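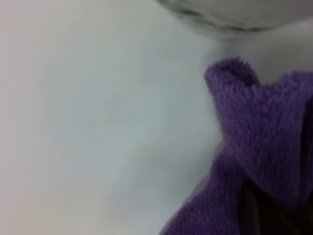 I went to the Trirstead open day expecting a sales pitch, and for the first hour that's what I got. Trirstead sells shared work space in an old dairy at Protholm, and the brochure promises a "neighbourhood under one roof". The neighbourhood I met was mostly people with headphones on.

Shirley Sowerby led our tour. She was pleasant and quick, and she didn't like being asked about the lease. A permanent desk means a 28-page contract and three months' notice. The centre says parking is included, but the included spots are behind the bakery and were full when I arrived.

The meeting rooms are fine. Sound carries between the two on the north side - I heard most of someone's dental appointment. The kitchen is small for the number of desks they want to fill, and the fridge has labels with dates going back to January. 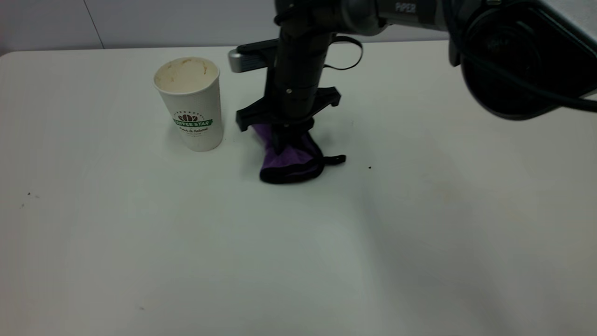

Coffee Star cup on one of the white tables, Protholm.

Imogen Staniforth has rented there since it opened and told me she'd sign again, mainly for the heating. Gunnel Forsberg, at the next desk, wouldn't. Her complaint was the internet, which drops out whenever the upstairs tenants get busy. Shirley said an upgrade is on the way. I asked for a date and got a brochure.

I'd want a trial week before paying for anything longer.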